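Parallel gripper vs three-finger in sim, irregular objects
Simulation and Controllers > Grippers

tarn_offset
Posted 9/4/24
I have been comparing two end effectors in simulation before we commit to hardware. Same arm, same controller gains, same object set. One is the stock parallel gripper, the other is the Clurik three-finger model with the published joint limits. Each did 850 grasp attempts. The parallel gripper dropped 91 objects, the Clurik dropped 3.

The objects are deliberately awkward. Two of them are skulls on top of a small dresser against a wall, one brownish with an open jaw, the other red and black with horns.

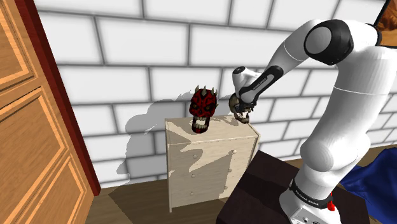 Contact settings were identical for both runs. I used convex decomposition for the collision meshes, and I suspect that is where most of the difference comes from. The open mouths get partly filled in, so a third finger finds a surface that would not exist on the bench. Has anyone checked this against a finer mesh?

Ukix
Yes, and your suspicion is right. What is your hull limit per object? With a low limit the teeth and jaw merge into one lump. I would not quote the 3 until you have rerun it.

tarn_offset
Default limit. I can raise it, but step time suffers.

nolow_bench
I disagree with Ukix. The hulls are the same for both grippers, so the ranking should hold even if the totals move. Friction matters more. What value are you using on the pads?

Ukix
The ranking holds only if both grippers touch the same regions. They don't. Two flat pads close on the cranium, three fingers wrap round to the jaw.

nolow_bench
Fair for the skulls. It does not explain the rest of the set.

grey_flange
Check the wrist camera as well. If the Clurik model sits further forward, it hides more of the object on approach and the pose estimate changes. We saw this with an Aerts hand - the grasp was fine, the estimate was not.

tarn_offset
Poses come from ground truth, so no camera in the loop yet. Pad friction is the same on both. I will raise the hull limit, keep seed 1974 and post both tables.

Ukix
Log contact points per finger while you are at it.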